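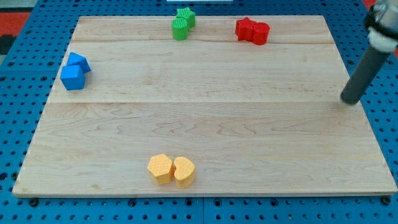 Lab notebook > Manipulation bench > Pushing > November

Wednesday, after lunch. Changed the goal representation for the pushing policy again, third scheme since the spring. The old version conditioned on a sentence ("put the star with the other red one"), and the policy had learned to treat the sentence as a mild suggestion. The new version conditions on a goal image embedding plus the sentence, and drops the sentence at random during training so it can't lean on either. For evaluation I'm using color pairing as the start layout: green star and cylinder up top, red star and cylinder to their right, two blue cubes on the left, yellow hexagon and heart touching at the near side of the maple board. Pairs are nice because the success check is nearly free. Two blocks of one color within a block width of each other, done. They are also nasty because every instruction that matters starts by breaking one up, and blocks that touch move as one lump if you push from the wrong side.

Training data is 2,000 episodes from the Emico set, the cleaned split, plus 200 of our own on this board. Khasawneh baseline retrained on the same mix so that nobody can complain, me included. 100 trials per condition, same start poses for both, same step limit.

What came out, without numbers until I've checked the scoring script (see last week for why):

Joining separated blocks: ours and the baseline look the same. I would have liked a gap. There isn't one.

Splitting a pair: ours is clearly better. The baseline goes straight for the centroid of the named block and shoves the neighbor along with it, very confidently. Ours goes around to the seam more often than not. It still fails on the heart, where the tip slides into the notch between the lobes and then steers the block like a shopping cart.

Stars: bad for everyone. A push on a point spins the star and the policy reads the spin as progress. Reward model does too, so they agree with each other and I am outvoted. Looked through the failures by hand and most of the spinning ones were scored as partial success. That needs fixing before anything goes in the draft.

Sentence dropout: at the low setting it ignores the image, at the high setting it ignores the sentence. The middle setting is the one I'm reporting, and yes, I picked it on the validation layouts and not on these. Writing that down here because I'll be asked.

Side note on the board. I suspected the long seams in the wood were catching blocks, since a few cubes seemed to hesitate near the middle one. Pushed a cube across it by hand at several angles and felt nothing. Then replayed the logs and the commanded velocity drops there too, so it's the policy hesitating. Atberg insists they saw the same thing on their table and blamed the table. I'll send them the plot.

To do:
- rescore stars with orientation left out of the progress term
- rerun splits with the pairs shuffled to different edges, so it can't memorize that yellow lives in front
- move the Ellon config out of my home directory, where it has been "temporarily" since summer
- ask whether 3 seeds is enough. It isn't, but ask - the cluster queue may have opinions

Left the reruns going at 6:40 with the low speed cap on. Scoring script first thing tomorrow, before coffee if the first plot looks too good.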